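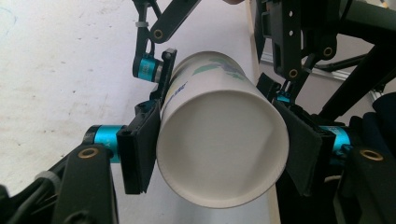
A paper cup held in a hand-held gripper.

Haltex Puts Grippers in Next Year's Budget
December | By the Ammont Business Desk

Search this site Go

Haltex will buy 3 more hand-held grippers next year at $700 apiece, according to a spending plan approved Monday. The robot arm that was supposed to come first has been moved to the following year — its second such move.

Raduner had the low bid. Vakulenko came in $527 higher on the full order, shipping included. The plan also sets aside about $2,612 for spare finger pads, cables and paper cups. The cups have their own line, and it passed without debate.

14 shares | 2 comments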